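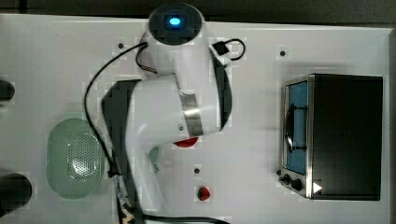 Figure 4. Worktop with toaster oven (right), pale green oval perforated vessel (left) and strawberry.

3.2 Containers and contents

The naming task described in Section 2 left one problem open. Respondents agreed well on what to call the food items but poorly on what to call the things that hold them. The large green oval piece was recorded as a colander, a strainer, a basket and a tray, and the choice appeared to depend on what was in it at the time. We therefore coded the containers a second time, using position and contents in place of the name. The work on this part of the set was finished in January, and the coding sheet was not changed after that.

For the second coding, an object was scored as contained if any part of it lay below the rim of another object. No allowance was made for whether it fitted. A bottle lying lengthwise in the colander was scored the same way as a strawberry lying in a bowl.

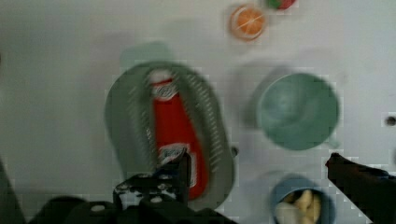
The rule is deliberately loose. An earlier version, drafted by Malte Strobel for the Kornum household study, asked coders to judge whether an object had been put away or only put down. Two coders working alone reached different answers too often for that version to be kept, mostly on long items with sloping sides beneath them. Under the present rule the same coders agreed on all but 4 of the 845 entries. The remaining cases concerned lids, which have a rim of their own and can be read as either a cover or a very shallow dish. We scored a lid as a container only when something rested on it.

Touching was coded separately. Two objects in contact on the worktop, such as a bottle cap against a lid, were marked as adjacent, and neither was treated as holding the other.

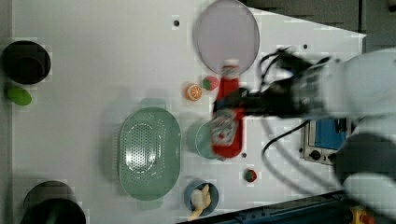 Beverley Tapsell
Small bowls gave the clearest results. Food that stuck out over the rim of a bowl was still called "in the bowl" by nearly every respondent, and the colour of the bowl made no difference to the answer. The colander was less stable. When empty it was grouped with the utensils, and when it held something it was grouped with the bowls. Of the 151 respondents, those who had taken part in the Sakcombe pilot were more likely to keep it with the utensils in both cases - a carry-over we did not expect and cannot separate from practice.

Cups lying on their side were a further source of error. A cup in this position has an open mouth but no usable rim, and the rule as written gives no score.

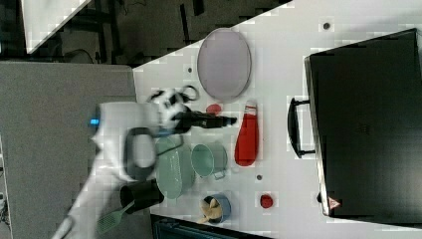 We entered these as non-containers and flagged them in the data file. Slotted tools were also left out of the container group, although they share their openings with the colander and were sometimes sorted with it by respondents who worked quickly. Black cylindrical vessels were kept under one code, as the terms "pot" and "canister" were used for the same piece. The toaster oven was treated as a fixed fitting and received no container score with the door shut.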